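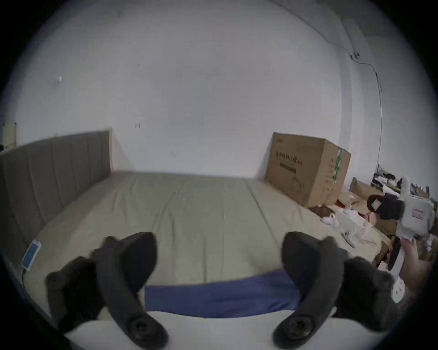 Ticket no. 2426

Subject: Fitted sheet keeps creeping off the mattress, plus a knocking headboard

Hi again Belto support,

I'm opening a fresh ticket as you asked. The old one got closed on me back in December and I never did get to the bottom of it!

So, the sheet. It goes on fine and looks pretty smooth apart from the long creases running up toward the headboard (are those normal, by the way? I've washed it at least 6 times and they come back every time). Then by morning the corner on my phone side has popped off and I'm lying on bare mattress. I charge my phone on the bed, up against the headboard, so I'm forever fishing the cable out of the gap and I do wonder if that's what tugs the corner loose.

What I've tried so far:

Turned the sheet around, head to foot. Same corner pops.
Moved the charger to the other side for a week. A bit better, then it went again.
Bought the Plastwood sheet clips, pack of 36. They held for two nights and then one pinged off and I found it in my slipper.
Measured the side of the mattress. I get 49 cm with the topper on, and I have a feeling that's your answer right there – but the label on my sheet has washed blank, so I can't tell what depth it was made for.
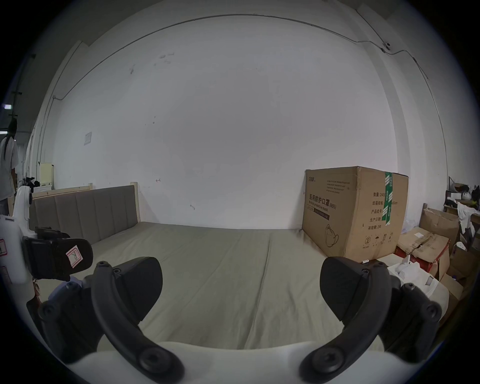

Bed from the foot end, mask carton on the right, flattened boxes by the wall.

Now the headboard. It's the padded Plesemier one with the upright panels, and it knocks against the wall whenever I sit back. I tightened every bolt I could reach. I also cut a strip of cardboard from the pile and wedged it behind, and that helped until it slid down.

Two questions, then. Do you make the same sheet in a deeper size, and is Mbwambo still the place to order felt pads for the headboard? Their page wouldn't load for me.

Please leave this one open until I've slept on the answer for a few nights. Thanks so much!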